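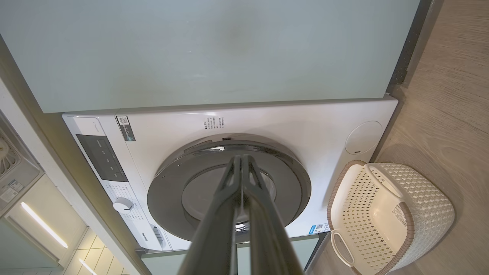 *The washer under the green top.*

The blinds came on the morning I had decided to stop waiting for them. Two long boxes, both stamped Nokine, both heavier than any window dressing has a right to be, and I carried them up all the stairs by myself because I was too excited to put them down!

I should explain that I had lived on Skudalau for a whole winter with bedsheets pinned over the glass. Skudalau is a street of tall thin houses on a hill, and the light there comes straight in off the harbor like somebody opening an oven. By May I was waking before the gulls. So I went down to Porna, the little shop by the ferry, and asked for roller shades, and the woman behind the counter pulled out a sample book with 114 fabrics in it.

One hundred and fourteen! I took it home on loan and read it in bed, like a novel. There was a gray that went lilac at dusk. There was a linen called Begum, deep gold with a slub in the weave, and when I held it to the window the whole room turned the color of toast and honey. I slept with that page propped on the sill.

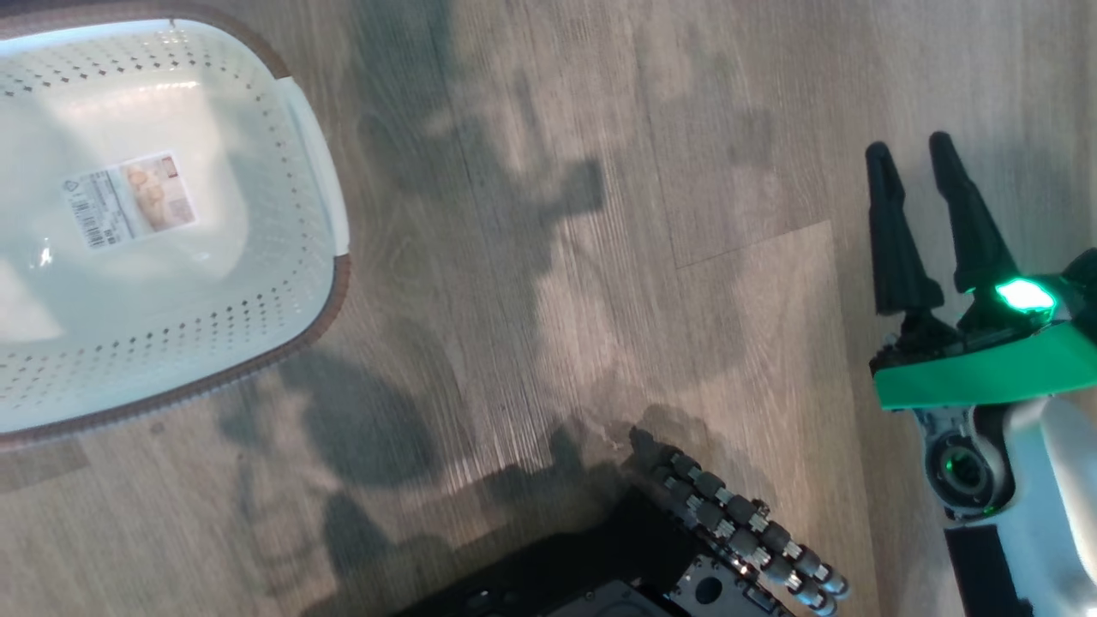
Should a roller shade hang inside the window recess or outside it?

Inside looks neater if the recess is deep enough, but outside blocks more light at the edges.

I copied that out of the back of the sample book and stuck it to the fridge, and then for a week I changed my mind every time I got the milk. Inside. Outside. Inside again. I measured the big window so often that I knew it by heart – 203 centimeters, sill to lintel – and I would say the number to myself on the ferry, quite happily, like the name of a person I was going to meet.

Outside, in the end. I wanted the gold to spill over the edges.

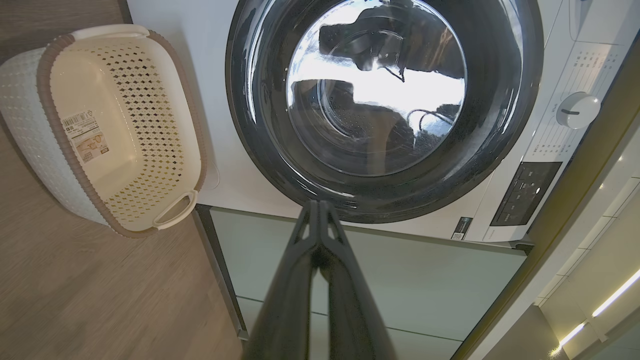
The brackets took me most of the afternoon. The plaster on Skudalau is old and soft, and the first hole I drilled went wide and let out a long sigh of dust, so I had to go back down to Porna for better anchors. The woman gave me 20 in a paper bag and wouldn't hear of money. Then back up the hill, back up the ladder, and the screws bit at last, and the roller dropped into its cradle with a click I felt in my teeth.

I let go of the chain for a minute. I made tea. I wanted to be sitting down for it.

Then I pulled, and Begum came down over the harbor, over the cranes and the white boats, slow and even, and the bedroom filled up with gold from the floor to the ceiling. My hands were gold. The tea was gold. I ran it up and brought it down again, and again, laughing out loud, until the neighbor across the way came to her window to look. I waved. She pointed at my shade, then at her own bare glass, and held up both hands to ask me where.

I was down the stairs with the sample book before my tea had cooled.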